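Home Tickets Fleet Parts Wiki Search

Ticket 709 - Hand gripper reports "closed" while wide open
Project: Drinadwood tabletop handling
Status: Open, again
Comments 41 Shares 2

Reopening this one. I closed it in April with the note "fixed by recalibration," a phrase I would like struck from the wiki. The fault came back Monday, during the tabletop and edge strip work, and it came back worse.

Symptoms: the operator opens the fingers fully, and the width reading sits at zero for a few seconds, then jumps to the right value as if it had been there all along. The recorder takes the zero at face value. Anything trained on that will believe it is holding a tabletop by thin air. 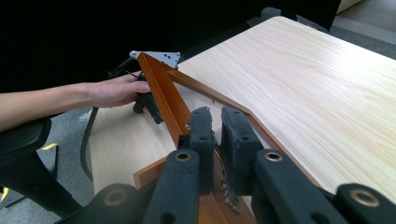 Logged by Corina Zwahlen, handling bench
Watching: Farhad Parsa, Halima Mwakyusa

Setup is two hand grippers on the same job, one at the bracket end of the strip and one on the strip and the edge of the wood. Both run the Lukov encoder board and the same firmware. Only one of them lies. We swapped the operators, and the lie stayed with the gripper, so Aurel has been cleared and would like it known that he was cleared.

What I tried on Monday, in order:

1. Restarted the recorder. Zero on open, same as before.

2. Recalibrated, the famous April fix. Good for three cycles, then zero again.

3. Swapped the cable for the one off the good gripper. No change. Swapped it back. Also no change, but now I trust both cables.

4. Blew out the finger joints. This job sheds splinters and we have had chips packed against a finger before. Some dust came out. The fault stayed in.

5. Ran open and close in the air over the tabletop, no load, watching the raw counts instead of the width. 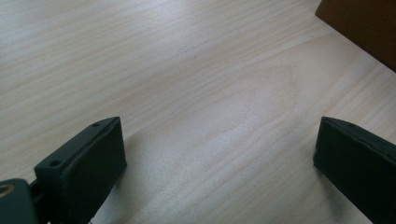
The raw counts are where it gets interesting. On a good cycle they climb smoothly to 89 percent of range at full open and stay there. On a bad one they freeze partway and the width code, finding nothing new, gives up and reports zero. With the fingers held wide apart over bare wood and not a thing between them, the log had the gripper shut tight, and I had to look twice to be sure which of us was wrong. The frozen counts always come after a fast open. A slow open has not failed yet.

Halima Mwakyusa, 2:41 pm
Zero is the default when a reading goes stale. I asked for it to be "invalid" last year. Ghazal has the change request somewhere.

Ghazal Mohammadi, 2:50 pm
I have it. It was marked low priority on the grounds that readings never go stale.

Corina Zwahlen, 3:05 pm
Thank you both. Please move it up.

6. Pulled the encoder magnet cover. One of the two set screws turned with no effort at all - I was using my fingernail. Tightened both and ran the fast open test again over the same patch of table.
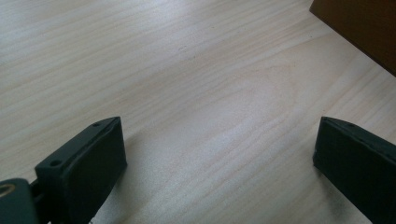

7. Left for tomorrow: full session with both grippers on a real strip, fast opens included. I am not calling the screw the cause until it has survived Aurel, who opens a gripper the way other people open a bag of chips.

Safety note, for anyone borrowing the bad unit: the Zultari replay arm reads the same width value. If it thinks the gripper is shut it will skip the release step and lift whatever is still in the fingers. Farhad has locked replay on all of Monday's recordings. Do not unlock them to "just check one." They will be checked by hand, by me, with coffee.

Parts: new set screws and thread locker requested from Ebrahimi. Old screws are in the bag taped to my monitor. Please leave them there.

Previous ticket Next ticket Back to list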